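Levelling and flattening a large worktable

Applies to: freestanding tables with four adjustable feet and a one-piece top, used for cutting patterns, mounting prints or laying out paper. Tables with fixed legs are covered near the end.

A table can be flat and not level, or level and not flat. The two faults are corrected in different ways and in a fixed order. Level the frame first, then check the top for flatness. If the top is shimmed before the feet are set, the twist in the frame is transferred to the top and all of the shimming has to be done again.

The measurements given are for the Tanness worktable, which is the one most people ask about. The procedure is the same for the Sikora table, but its feet are locked from above with a thumb wheel and you will not need the second spanner.

What you need

A spirit level at least 400 mm long
A straight edge, metal, as long as the short side of the table or longer
A set of feeler gauges
Two 17 mm open-ended spanners
Shim stock in card or plastic
Masking tape and a pencil
A torch

Before using the level, check it against itself. Lay it on any firm surface, mark both ends with tape and read the bubble. Turn the level end for end, place it back between the tape marks and read the bubble again. If the two readings differ, the level is out. It can still be used if every reading is taken in both directions and the middle value noted, but this is slow work and an accurate level is better.

Preparing the table

Move the table to the place where it will be used. Levelling does not survive a move, even across the same room. Take everything off the top that is not needed for the job, including clamped lamps, which can pull one edge down far enough to affect the readings.

Wipe the top with a damp cloth and let it dry. Run the flat of your hand over the whole surface. Dried glue, paint spots and tape residue must be removed now – a hard speck under a straight edge will give a false gap along its full length. Use a plastic scraper held low. White tops mark easily, so try any solvent on the underside first and leave it for a few minutes before deciding.

Look at the floor under each foot. A foot that stands half on and half off a board or tile joint will settle later. Shift the table sideways until all four feet are fully supported.

Setting the feet

1. Wind all four feet fully in, then wind each one out by two full turns. This gives room for adjustment in both directions.

2. Press down on each corner in turn. If the table rocks, find the short diagonal and wind out one foot on it until the rocking stops. Do not wind out both.

3. Place the level along the long side, near the edge. Adjust the two feet at the low end by equal amounts until the bubble is centred.

4. Place the level along the short side. Adjust the two feet on the low side, again by equal amounts.

5. Go back to the long side. The second adjustment will usually have disturbed the first. Repeat steps 3 and 4 until neither needs changing.

6. Lay the level across each diagonal. If both short sides and both long sides read true and a diagonal does not, the frame is twisted. Slacken the frame bolts by half a turn, push down on the high corner, and tighten them again while the pressure is on.

7. Hold each foot with one spanner and tighten its lock nut against the frame with the other. Check the level again, as tightening often lifts the corner slightly.

Leave the table overnight with its normal load on it and repeat steps 3 to 5 the next day. On suspended timber floors a further check after one week is advisable.

Checking the top for flatness

Rest the straight edge on the top, on its narrow side, across the table. Put the torch behind it and look along the joint from the other side. Light showing in the middle means the top is hollow at that point. Light showing at the ends means it is crowned. Slide feeler gauges into the gap until one fits with light drag, and write the value on a piece of tape stuck to the table edge.

Take readings at 400 mm spacing along the length. Then turn the straight edge and take three readings lengthways: one near the front edge, one down the middle and one near the back. If the straight edge is shorter than the table, overlap each position by half its length.
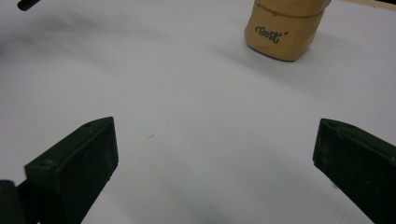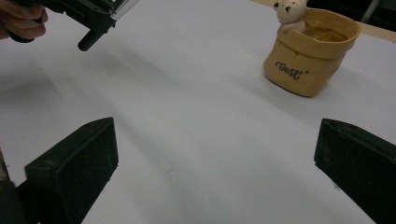 How flat does a worktable need to be?

For cutting paper and cloth with a knife and rule, a gap of up to 2 mm under the straight edge is acceptable, provided it is spread over the width of the table and is not a local dip. For mounting prints, work to half of that. Drawing and general layout need no more than a surface that does not rock.

Correcting a hollow or a crown

Most tops are held to the frame by screws through brackets, and the brackets are where the correction is made. Work from below.

For a hollow, slacken the bracket screws nearest to it by two turns. Slide a strip of shim between the frame and the underside of the top. The strip should be slightly thinner than the gap measured, as the screws will not pull the top down fully at that point once it is supported. Tighten the screws in stages, moving from one side of the table to the other. Measure again.

For a crown, the method depends on the cause. If the brackets in the middle of the table are loose, tightening them may be enough. If they are tight, the top is being held up by something between it and the frame: an old shim, a burr on a weld or a screw that has not gone fully home. Slacken the whole middle row, look along the gap with the torch and remove whatever is found.

Do not try to pull down a crown by overtightening. The screws will strip out of the top, and the replacement hole has to be drilled somewhere else.

A bow that runs the full length of the table and measures the same at every position is normally in the top itself. Shims will not cure it. The top can be taken off, turned over and refitted if both faces are finished. If only one face is finished, stand the top against a wall for a few days with air on both sides, then refit it and measure. Board that has been stored flat on a cold floor often recovers in this way.

Overhanging edges

Where the top projects beyond the frame, the outer strip is unsupported and will drop under load. On the Tralton bench, which has a deep overhang at the front, fit a batten under the edge and screw it to the frame brackets at both ends. On a top longer than 700 mm, add a third fixing at the middle of the batten. Check with the straight edge after fitting – a batten with its own bow will simply pass it on to the table.

Tables with fixed legs

Measure the gap under the short leg with feeler gauges or folded card. Cut a pad to that thickness from hard plastic or hardwood and glue it under the leg. Felt and rubber pads compress and should not be used for this purpose. If two legs are short, deal with the one on the low side first and check again before cutting the second pad.

Fixed-leg tables in the Prirkenau workroom are marked on the inside of each leg with a corner letter matching a letter on the floor. Anyone who moves a table should put it back on its own letters.

Common faults

The table was level and is now out at one corner. The lock nut on that foot was not tightened, or the foot has sunk into a soft floor covering. Put a steel washer under the foot, wider than the foot itself.

The readings change depending on where you stand. The floor is moving. Take all readings from the same position, or ask a second person to read the bubble while you stay clear of the table.

The bubble is centred but round objects roll. Check the level again end for end, then check the top for a local dip.

The foot turns but the table does not rise. The threaded insert has come loose in the leg. It must be replaced; glue will hold for a short time only.

Revision notes

The order of steps 6 and 7 was changed in September after a correction from Chrysoula Ververidis. The paragraph on overhanging edges is by Teodor Holmgren. Readings for the Sikora table will be added when a full set has been taken.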